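Semamach 6 update reaches more Esetti phones, brings longer battery life option

The Semamach 6 update for the Esetti Allia is now arriving on more handsets, a little over a month after it first went out to a small group of owners.

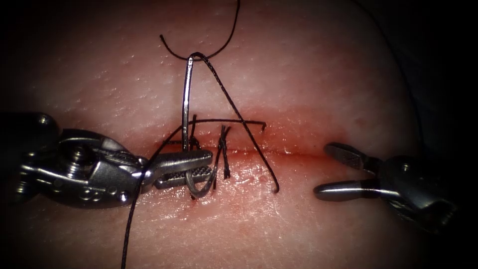 A curved suture needle held above an incision in a skin-like tissue pad.

Owners posting on the Esetti support forum say the download appeared on their phones overnight, in most cases without a notification. Several only found it after opening the settings menu and checking by hand. The package is 243 MB for those already on the last maintenance release. Phones that skipped that release have to install it first, then check again for the main update.

Esetti has been slow with this one. The company said in August that the rollout had been paused after a fault with call forwarding, which left some users unable to switch the feature off once it had been turned on. A corrected build was promised "within weeks". The version now going out carries a new build number and lists the call forwarding fix first in its notes.

The main addition is a charging limit. Owners can set the phone to stop charging before it is full, which should slow the wear on the battery over time. The limit can be set by hand or left to follow the alarm clock, so that the phone tops itself up shortly before the owner gets up. It is switched off by default and sits under Battery, then Charging.

The rest of the list is shorter. The camera opens faster from the lock screen, the keyboard has gained a one-handed layout, and the notification shade now groups messages by app — a change many testers had asked to be able to turn off. Esetti has added a switch for it. Đorđević, the weather app that comes with the phone, has a new widget and can store 5 saved places instead of three.

The update also includes the latest security patches. Esetti has not published a full list of what they cover.

Not everything has gone smoothly. A few owners report that Bluetooth headphones drop out in the first hour or so after installing, though a restart seems to clear it up. Others say their custom ringtones were reset to the default. Esetti's forum staff have asked anyone affected to send a report through the Help app and have not said whether a further fix is planned.

Dual-SIM models sold through mobile networks are not included for now. Those versions need separate approval from each network, and Esetti has given no date for them. The cheaper Allia Lite is expected to follow later, without the one-handed keyboard.

To check for the update, open Settings, choose System and tap Software update. The phone needs to be on Wi-Fi with at least half its battery left. Esetti advises backing up photos and messages before starting, and says the phone will restart twice during installation.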